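Lab 4 notes: comparing the two hand grippers

Okay, last time we got through calibration and I ran out of time before the fun part, so we start there. You should have the Nanden and the Isaksson on your bench, plus the recording sheet. If your sheet still says June at the top you have the old one – grab a new one from the shelf.

First job is a baseline. Open the fingers all the way, hold the tool over the bare table, and record for a bit with nothing in the grip. I know it feels silly! But every group that skipped this last year came back to me with width readings they couldn't explain, and we had to redo the lot.

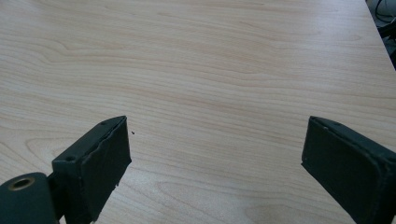
Once the baseline is saved, look at your pads before you pick anything up. Run a fingertip along the top edge. A ragged edge is fine for today, but write it down, and use the same pair of pads for the whole session. Fedir Bondarchuk swapped his halfway through and got two lovely sets of numbers that couldn't be compared with each other (sorry Fedir, you said I could tell people).

Now the grasps. My own run was 158 tries with the Nanden and 177 with the Isaksson, and you don't need anywhere near that many. Do 130 in total, split evenly. Mix up the approach angle, and go slower than you want to on the close. I still rush it and then the camera view smears right when the fingers meet the object.

Write down a miss as a miss. If the object slid and you caught it on the second squeeze, that counts as two tries.

The controller settings are in the Arum folder. Leave the close speed alone for the first half, then try one notch up and see if you can feel the difference – I could on the Isaksson, not so much on the other one.

Torbjørn Lie has the spare screws and the small hex key. Bring the key back, please.

For next time: read the section on finger compliance and bring your sheet, filled in, with both baselines.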